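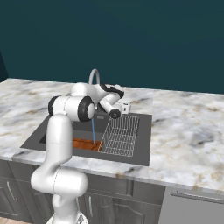
Against the Open Kitchen

My neighbors took down a wall last December. It had stood between the kitchen and the rest of the house since the place was built, and it had done good work. It hid the onions. It muffled the blender. Now you can sit on the Maruyamas' couch and watch a pot boil over in comfort.

I like Renji Maruyama and I ate well at his party, so I'll keep this general. But I would like to know who decided that cooking should be done in front of an audience. My mother cooked behind a door. What went on back there was between her and the chicken. Dinner came out on a platter looking calm, and so did she, and if you heard a word you weren't supposed to know, you kept it for school.

At an open kitchen you perch on a stool and ask if you can help. The cook says no. You ask again in five minutes. The cook, who is trying to count spoonfuls of flour, says no, really, and tells you to enjoy your wine. By the time the food is ready you have smelled it for two hours and feel you've already eaten it.

Then there is the sink. A closed kitchen lets you pile up every pan you own and shut the door on the whole sorry heap until morning. In an open one the pile comes to dinner. I have watched hosts get up between the soup and the roast to scrub something, smiling hard.

The Maruyamas' contractor, a cheerful outfit called Kaneko, told them the wall was "blocking the flow." I've lived with walls all my life and never once felt short of flow. I did get their flyer, though. They'll take mine out too, and the estimate is free. For $200 more they haul away the door.

I still have the door. It sticks in wet weather and needs a coat of paint. Come over sometime and I'll close it on you.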